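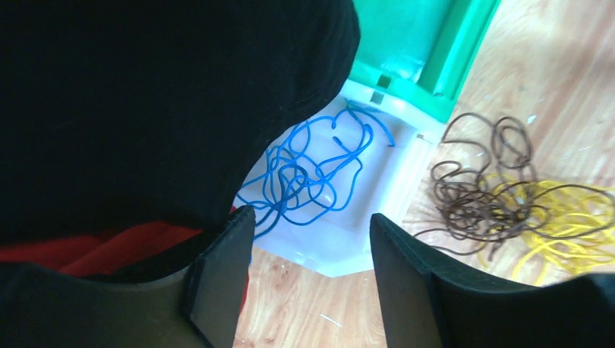
Terkavov Stacking Sorting Trays, Set of Three: Review

Posted March 17, 2021 by Annapurna Pai

I do beadwork and some macrame at the dining table, and I have a drawer full of cord that was wound neatly when I bought it. It does not stay wound. I ordered the Terkavov trays to sort cord by color while I work, and to have somewhere to drop a tangle until I have time for it.

What you get

The set is three shallow rectangular trays, one white, one green and one red. There are no lids and no dividers. Mine came in a plain carton with a paper sleeve and no instructions. I paid 21 dollars from a shop called Hadgu, shipping included, and the order took 9 days to arrive. The whole set weighs 415 grams on my kitchen scale.

Each tray has a raised rim all the way around. The green one has small rectangular notches molded into the sides. The listing says nothing about them. I tried hanging a tray from two small nails by the notches and it held with a few skeins in it, but I would not trust it with beads.

Using them for cord

Thin cord is harder to store than yarn. It slides over itself, and once a loop gets through another loop you can spend an evening on it. I keep one color to a tray and stop there. Two colors in one tray will find each other by the end of the week.

The floor of the tray is smooth, so a tangle can be turned around and pulled apart without snagging. I had used a Pendier basket before these, the woven kind, and every loose end went through the weave. That was enough to make me give it up.

The rim is low. You can get your whole hand in flat, and you can see the bottom of the pile. The cost is that springy cord does not stay in. If you work near a table edge, an end will hang over and get pulled to the floor by a sleeve.

A method that works for me:

Put the tangle in the tray and loosen it outward from the middle. Do not pull on the ends yet.

Find one free end and lay it over the rim so you do not lose it.

Work the other loops back toward the far side, and wind the free part onto a card as it comes loose.

If you hit a real knot, stop and turn the tray. Most of them look easier from the other side.
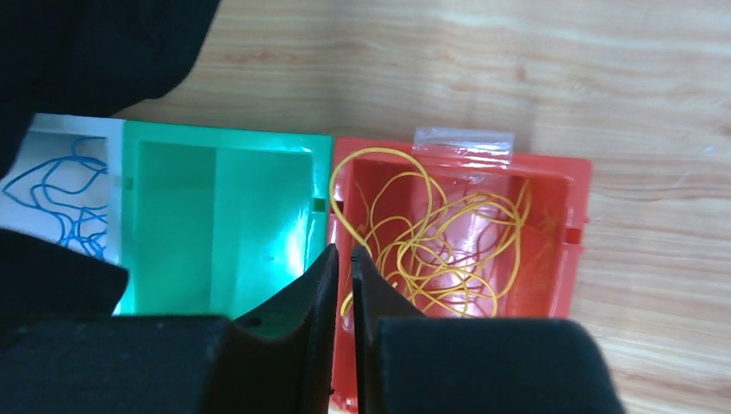
Color was the reason I chose this set over the clear Mirnetti trays, which cost less. Clear trays disappear on my table and I could not see pale cord in them at all. With these, the contrast depends on which cord goes where. Blue in the white tray is the best match of the lot, and every loop can be followed. Yellow in the red tray also shows up well, although some of the strands loop over the rim on a bundle that size. I would not put dark green cord in the green tray and expect to find the end of it.

Glare is my main complaint. The plastic is glossy and under a strong light the floor of the tray shines back at you. I moved my lamp to the left and lowered it, and that took care of most of it. A matte finish would have been better.

They also slide. There are no rubber feet, and on a bare wood table the tray travels when you pull on a cord. I put a square of shelf liner under the one I am working from.

Cleaning

Dish soap and warm water. I have not put them in the dishwasher. Wax from waxed cord leaves a film that needs a second wipe with a dry cloth. The white tray shows marks sooner than the other two, and I have one scratch in it from a needle.

Size

Each tray holds roughly 10 yards of loose thin cord before it starts going over the sides. For thick macrame rope they are too small. Side by side, the three take up less than half of my table – I can leave them out and still eat at the other end.

Would I buy them again

Yes, at this price. I have another set on order for April, for embroidery floss. I would pay a few dollars more for a taller rim and feet on the bottom.

Four out of five.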